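Endpoint isolation
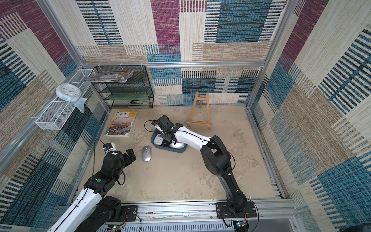 Endpoint isolation is a network defense measure in which a device suspected of compromise is cut off from all traffic except a management channel. The device stays powered on, so that memory and running processes can be examined. Isolation may be enforced by software on the device, by the switch port, or by both. Attached peripherals are a separate matter: a computer mouse, such as the silver one lying between the panels, connects through a local interface that network isolation does not block. Policies therefore often pair isolation with device control.

Host-based isolation

An agent rewrites the local firewall rules and drops open sessions. The Surnard agent, used at the Oltport operations center, keeps two outbound addresses reachable and holds up to 3000 log records while isolated. An attacker with kernel access may disable the agent.

Port-based isolation

The switch moves the port to a quarantine segment. This does not depend on the state of the host — but it has no effect on a second wireless link.

Release

Under the Stukdale procedure, written by Maëlys Coste and revised in April, release requires a clean memory scan and new credentials.

See also: Network segmentation; Incident response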